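Rillus Mesa – puesto bimanual para tareas domésticas y de taller
Ficha de equipo
Referencia: RM-1064
Actualizada el 13/08/2023

¿Puede ya una máquina recoger una mesa? Es la pregunta que más nos llega al buzón y la que nos hace venir contentos a trabajar. La respuesta corta es que puede con bastantes partes de la tarea, se atasca en otras y mejora a un ritmo que hace un par de años nos habría parecido de broma. Rillus Mesa es el equipo con el que lo comprobamos: dos brazos, dos pinzas, una cámara en la cabeza y una pequeña en cada muñeca, pensado para trabajar sobre una mesa normal, con las cosas que la gente deja encima de una mesa normal.

Para quién es

Para laboratorios, escuelas técnicas y talleres pequeños que quieran probar por su cuenta hasta dónde llega la manipulación de objetos cotidianos. No hace falta una célula industrial ni una bancada especial. Sí hace falta paciencia, ganas de repetir y una persona que conozca bien la tarea que se quiere enseñar.

Las pinzas

Cada pinza lleva dos dedos gruesos de plástico mate, gris oscuro, con almohadillas de espuma negra en las caras interiores. La espuma tiene un grano áspero, casi de lija, y es la pieza a la que más vueltas le hemos dado. Con los dedos desnudos, una caja de plástico lisa se nos escapaba una y otra vez; con la espuma, el agarre perdona errores de colocación que antes arruinaban la maniobra. Se gasta por las puntas, eso sí, y conviene tener recambio a mano. Vernon Beaudoin, que diseñó el dedo actual, probó primero una goma de la casa Fehr y acabó volviendo a la espuma – más fea, mucho más agradecida.

La cámara de muñeca mira entre los dos dedos. Para acercarse a un objeto pequeño es una maravilla: el modelo ve el hueco, la mesa y lo que haya debajo casi desde el mismo punto en que va a cerrar. Si alguien mueve las manos al otro lado de la mesa, aparecen borrosas, y también con eso hay que aprender a trabajar. 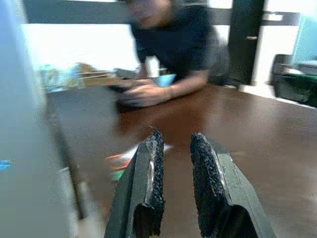

Lo que ya hace bien

Coger cajas pequeñas y rígidas y dejarlas en otro sitio. Meter objetos en una bandeja. Pasar una pieza de una pinza a la otra, siempre que tenga por dónde agarrarse. En nuestra tanda de abril hicimos 200 intentos de recogida con cajitas de plástico y salieron bien 74 a la primera, sin ayuda. Puede sonar a poco, pero nosotros lo celebramos: el año anterior, con los mismos objetos, no pasábamos de unos cuantos aciertos sueltos.

También nos ha sorprendido para bien lo deprisa que se adapta a un cambio de mesa. En el taller de Cumness tienen un banco claro y mate, nada que ver con el nuestro, y con una tarde de demostraciones nuevas el equipo volvió a trabajar con soltura.

Lo que todavía se le resiste

Los objetos transparentes, sobre todo encima de una superficie brillante. Una mesa barnizada devuelve la luz del techo en manchas blancas y una caja de plástico claro puede perderse entre ellas. Las cosas planas, como una tarjeta, son otro clásico: los dedos llegan, rozan y no consiguen levantar el borde. Y los montoncitos de piezas menudas de varios colores, donde una persona elige sin pensar y la máquina duda (¡a veces muchísimo!).

De la ropa, los cables y las bolsas hablaremos cuando tengamos algo que enseñar.

Montaje en la mesa

Los brazos se acercan desde un lado y dejan libre el resto para que las personas se sienten o trabajen de pie. Son blancos y plateados, con un soporte azul claro en el extremo que lleva dos agujeros pequeños; medio equipo asegura que son ojos. Un tablero de madera oscura y pulida sirve perfectamente, aunque con luz fuerte en el techo da más guerra que uno mate. Dejad sitio para las sillas y vigilad por dónde pasan los cables.
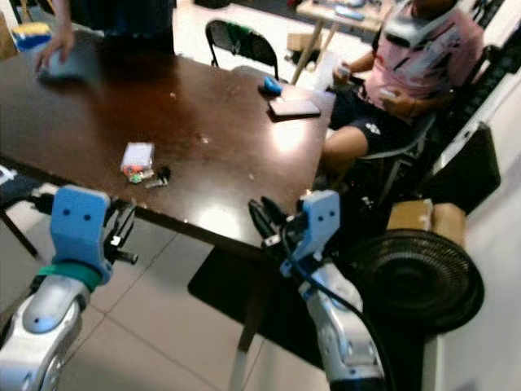
Qué incluye

Dos brazos con soporte y pinza
Cámara de cabeza y dos cámaras de muñeca
Cuatro dedos montados y un juego de espuma de recambio
Biblioteca Simcombe con 2331 demostraciones de recogida y colocación
Guía de puesta en marcha en español e inglés

Qué no incluye

Mesa, ordenador y objetos de prueba. Para estos últimos, nuestro consejo es vaciar un cajón de casa y empezar con lo que salga.

Préstamos y consultas

Tenemos un equipo disponible para préstamo a centros de formación. Escribid contando qué tarea queréis probar, con qué objetos y sobre qué superficie; una foto de la mesa nos ayuda mucho a preparar el envío.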